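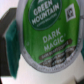 Herkeo gripper kit, trial notes, September

Second bench session with the loan kit. Tullio Bortolotti set up the arm this morning before I got in and left the finger spacing where we had it last time. Mount bolts checked, cable clip moved up one hole so it stops rubbing on the wrist joint.

Working with coffee pods today. The Drivton job is mixed pods into display trays, so we need a gripper that takes a pod by the rim side without marking the foil, and a wrist camera that can tell one flavor from another at close range. The one on the camera now is a Green Mountain Dark Magic, green lid. Teal pad is up against the left side of the pod.

Wrist camera

Focus is the weak point. With a pod held this close, the big type comes through: brand name in the badge, product name in the middle of the lid. The line in the brown banner under the name does not. Neither does the tiny print that follows the rim. If Drivton wants lot codes or anything else that small, the wrist camera won't do it at this distance, and we would need a fixed camera over the tray or a stop farther out on the way to the pick.

The top of the lid also falls outside the view. I'd like to shift the camera bracket before the next session. The manual says the bracket has 2 positions and we are on the lower one. Try the upper.

Background is washing out toward the upper left. Turned the exposure down from 511 to 382 in the Herkeo settings page. Haven't compared the two properly yet, do that with the same pod and the same pose.

For sorting by flavor I think lid color plus the product name is enough. Lill's list has two greens on it that are close to each other, so color alone is risky. Ask her for samples of both.

Pads

Kit ships with the teal pads fitted and a spare set in the bag. Pads come off with one screw each, which is easier than on the Kotville unit, where you have to take the whole finger off. No opinion on wear yet. The foil on these lids creases easily, so check every pod before it goes on the bench and set aside any that already have marks, otherwise we can't tell what the gripper did.

Force setting is at 3. Leave it there until we have a full run written down. Tullio wants to go lower, I want a baseline first.

Questions for Herkeo
- Is there a close-focus lens for the wrist camera, and is it in the kit price or extra?
- Can exposure be locked per program? Right now it looks like one setting for everything.
- Price for pads by the set.
- Loan period. The paperwork has a start date and no end date.

To do next
Bracket to upper position, redo the exposure comparison, then the full run with Tullio logging. Label the pod boxes.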